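Kitchen envy, office edition

I have a soft spot for other people's office kitchens. Ours at Trulier used to be a kettle on a filing cabinet (with a tray underneath, if you were lucky), so when we moved into the new floor in June I went straight past my desk to look at where the tea would be made.

And oh, it's lovely! There's so much cupboard. White ones below, white ones above, no handles on the lower ones, so for the first 3 days I went along pressing and prodding doors until I learned which ones held the mugs. I still get it wrong before nine in the morning.

My favourite thing is the yellow. Somebody chose yellow seats to go with all that white, and on a grey Thursday they cheer me up more than the coffee does. The stools have wire legs that look far too thin for the job, but I've sat through a whole bowl of soup on one and felt perfectly safe.

The fridge is a proper big steel one with two tall doors. I've claimed the spot behind the oat milk. Please don't tell Kiltow, the team down the corridor, as their cheese lives there too.
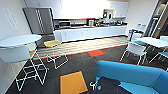 2 min read

The round high table is where I end up most lunchtimes, usually standing. It's a good size for a sandwich, a notebook and an elbow. The coffee machine is a short walk off along the counter, past the microwave, and I'm slowly working through every button on it. The flat white is very good. The hot chocolate needs a second go, so I'll report back next week.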